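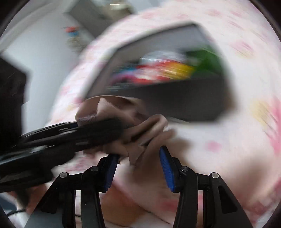 Why Does Cloth Crumple?

17 September 2021
By the Vilden kids' page

Print this page | E-mail this page

I love a good crumple! Grab a small piece of cloth and pinch it in the middle. See how it bunches up into soft folds? Cloth is made of thin threads, and thin threads bend super easily (try bending a ruler like that!). My pink-and-white bedspread does it too, just in bigger, lazier curves. Want it flat again? Give it two or three shakes, lay it down and smooth it with your hands.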